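Andach Household Set: collection rules and data card

Version of 10 February 2019. Maintained by Sipos.

What is in the set

The set has 2000 episodes of tidying work in lived-in rooms, recorded with 2 hand-held grippers, one for each hand. Of these, 93 episodes are kept apart for testing and must not be used for training. The tasks are sorting trash, folding cloth, and putting small items back in their place.

Rules for the operator

Before each episode, the room stays as it is. Do not clean it and do not arrange objects for a nicer view. Remove only papers with names or addresses, medicine, and anything the resident asks to keep out.

During the episode, both grippers should stay in view as much as the task allows. Objects are touched by the fingers of the gripper and not by the free part of the hand. If an object falls, continue the task and mark the episode with the flag "drop". Do not start again from the beginning.

For trash tasks, an open bucket with a bag inside is preferred. Paper and soft packaging should be held by the edge, with low closing force. Cans are held around the body. Do not push waste down with the gripper tips. 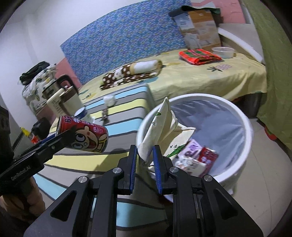 Trash sorting, two grippers: paper bag at the bucket, can in the other gripper.

Each object in the hand gets its own label, also when both hands are busy in the same moment. The label says the kind of object (bag, can, wrapper) and the hand. Brand names are not part of the label, even if they can be read.

Rejection

An episode is rejected if a face of a person is visible, if one gripper is missing for most of the task, or if the operator speaks private information. A printed face on a package is not a reason for rejection. In the January review, 62 episodes were rejected. They are not included in the count given before.

Known limits

Most rooms are small, and the floor is used for many tasks. Models trained only on this set may work badly at table height. The Bretard subset has less cloth folding than the Skinia subset, so please report results for each subset separately.

Changes

Flag "drop" added. Label "pouch" merged into "bag". The old label files stay in the folder labels_old and will not be updated.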